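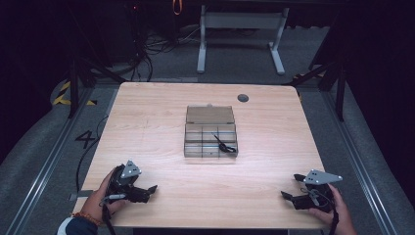

Gert Magagula
Responsable de acceso y lista de invitados, Binby

4. Preparar la puerta para una noche con artista invitado

Esta sección explica cómo se configura Cirkitz en la sala Binby cuando hay un artista en directo, una cena privada con invitados conocidos o una fiesta después del concierto. Para las noches normales, sin lista de artista, es suficiente la sección 3.

Se supone que usted ya tiene una cuenta de encargado y que las tabletas de la puerta están registradas. Si el nombre de la sala no aparece arriba a la izquierda al iniciar la sesión, vuelva a la sección 2 antes de continuar.

4.1 Crear la noche

1. Abra Cirkitz en el ordenador de la oficina. No cree la noche desde una tableta: en la tableta faltan los campos del artista.
2. Pulse Noches y después Nueva noche.
3. Escriba el título interno. Utilice el nombre de la sala y una palabra corta, por ejemplo "Binby terraza". El nombre del artista no debe figurar en el título, porque el título se ve en la pantalla de la puerta y el público de la cola lo puede leer.
4. Elija el tipo. Hay tres tipos: Concierto, Cena y Después. Si el artista canta en otra sala y viene a nosotros solamente a cenar o a tomar algo, el tipo correcto es Después.
5. Indique la hora de apertura de puertas y la hora de cierre de la lista. Una lista que cierra después de la medianoche pertenece todavía a la noche anterior. Si la fiesta es el domingo y la lista cierra a la 1:30, la fecha de la noche sigue siendo la del domingo.
6. Pulse Guardar como borrador. La noche todavía no es visible para el personal de puerta.

Nota: el aforo de la zona reservada es de 40 personas y viene ya rellenado. No lo modifique sin hablar con la dirección de la sala. El personal de seguridad cuenta como personal y no se descuenta del aforo.

4.2 Las listas

Cada noche puede tener varias listas. En Binby trabajamos con las siguientes:

Lista A, artista y su equipo. La envía el representante.
Lista B, invitados de la sala.
Lista C, prensa y fotógrafos acreditados.
Lista D, mesas con reserva y consumo mínimo.

Una persona que aparece en dos listas entra con los derechos de la lista más alta. Cirkitz marca el nombre repetido en color naranja, pero no lo borra.

Para importar una lista:

1. Reciba el archivo por correo en la dirección de la puerta, nunca en su teléfono personal.
2. Compruebe que tiene las columnas Nombre, Apellido, Acompañantes y Contacto. El orden de las columnas no importa.
3. En la noche que ha creado, pulse Listas, Importar, y elija la letra.
4. Revise la vista previa. Los acentos y las letras especiales se pierden a veces, sobre todo si el archivo viene de un programa antiguo. El restaurante Lazăr, que nos manda clientes para la sobremesa, aparece con frecuencia como "Laz?r". Corríjalo a mano en la columna Contacto, si no, el filtro por restaurante no encuentra a estas personas.
5. Pulse Confirmar importación.

Una importación admite un máximo de 100 nombres. Si el archivo es más largo, divídalo y haga dos importaciones con la misma letra. La segunda se añade a la primera y no la sustituye.

Precaución: el botón Reemplazar lista está al lado de Importar. Este botón elimina todos los nombres de la letra elegida, también los de las personas que ya han entrado. No hay manera de deshacerlo.

4.3 Acompañantes

En la columna Acompañantes se escribe una cifra. El valor 0 significa que la persona viene sola. El máximo que acepta la lista B es 2. En la lista A no hay máximo en el programa, pero lo acordamos antes con el representante y lo escribimos en el campo Observaciones.

No se aceptan acompañantes en la lista C. Un fotógrafo que llega con un asistente necesita dos acreditaciones.

Si un invitado llega a la puerta con más personas de las anotadas, el personal no debe discutir en la entrada. Se pulsa Consultar, y el aviso llega a la tableta del encargado de sala, que contesta Sí o No. Mientras no hay respuesta, el grupo espera en el lado derecho, detrás del cordón, para no bloquear la cola general.

4.4 Nombres reservados

Muchos artistas no quieren que su nombre verdadero ni su nombre artístico se lea en una pantalla. Para estos casos existe el nombre reservado.

1. Abra la ficha de la persona.
2. Active Nombre reservado.
3. Escriba el nombre que ha elegido el representante. Si no ha elegido ninguno, pídaselo. No lo invente usted.
4. En Quién puede ver el nombre real, deje marcado solamente Encargado de noche.
5. Guarde la ficha y cierre la sesión del ordenador antes de levantarse.

El nombre reservado aparece en la tableta, en la pulsera y en la nota de la mesa. En la cuenta final aparece el nombre de la empresa que paga.

Nota: en la versión de julio cambió el lugar de esta opción. Antes estaba en el menú de la noche y ahora está en la ficha de cada persona. Las noches creadas con la versión anterior conservan sus nombres reservados, pero conviene abrir una ficha y comprobarlo.

4.5 Pulseras e impresora Hirnon

Las pulseras de la zona reservada se imprimen en la impresora Hirnon del guardarropa.

1. Encienda la impresora y espere hasta que la luz quede verde y fija.
2. Coloque el rollo con la cara brillante hacia arriba.
3. En Cirkitz, pulse Pulseras, Prueba. Sale una pulsera con la palabra PRUEBA y la letra de la lista.
4. Lea el código de la prueba con una de las tabletas. Debe aparecer el mensaje Código válido, sin acceso.
5. Si el mensaje es correcto, destruya la prueba con las tijeras.

No imprima las pulseras de la lista A por adelantado. Se imprimen una por una cuando el equipo del artista está en la puerta lateral, y las entrega el encargado de noche en la mano.

Precaución: una pulsera impresa dos veces anula la primera. Si un invitado la pierde, esto es lo que deseamos. Si usted la imprime otra vez por error, el invitado que ya está dentro no podrá volver a entrar desde la terraza.

4.6 Publicar la noche

1. Abra el borrador y pulse Revisar. El programa señala los campos vacíos y los nombres repetidos.
2. Resuelva los avisos rojos. Los avisos de color naranja no impiden publicar.
3. Pulse Publicar 30 minutos antes de la apertura de puertas, no antes. Desde este momento todo el personal de turno ve las listas.
4. En cada tableta, deslice la pantalla hacia abajo para actualizar. El título de la noche debe ser igual en todas.
5. Confirme por radio con la puerta lateral que ellos ven la lista A.

Después de publicar se pueden añadir nombres sueltos con Añadir a mano. Cada nombre añadido guarda la hora y el usuario que lo ha escrito. Por esta razón no se presta la clave a los compañeros.

4.7 Si algo falla

La tableta dice Sin conexión. Siga trabajando con normalidad. Las entradas se guardan en la tableta y se envían cuando vuelve la red. Lo único que no funciona sin conexión es Consultar, y en este caso se usa la radio.

El código de la pulsera no se lee. Limpie el cristal de la tableta y baje un poco el brillo. Si continúa igual, busque a la persona por el apellido.

El invitado dice que está en la lista y no aparece. Busque también por el nombre del contacto y por el restaurante. Muchas veces la reserva está a nombre de la persona que llamó.

La lista A llega muy tarde o no llega. Llame a Iolo Phillips, que lleva el trato con los representantes. Su número está en la hoja pegada en el interior del armario de la oficina. No deje entrar a nadie como equipo del artista sin su confirmación, aunque la persona enseñe mensajes en su teléfono.

4.8 Cerrar la noche

1. Cuando la zona reservada esté vacía, pulse Cerrar noche en la tableta del encargado.
2. Espere a que desaparezca el mensaje Enviando datos. Con mala red puede tardar.
3. Apague la impresora y guarde bajo llave el rollo de pulseras.
4. Rellene el informe de noche. Los nombres reales no se escriben en el informe, únicamente los reservados.

La sección 5 trata de las mesas con consumo mínimo y de cómo se cambian de zona.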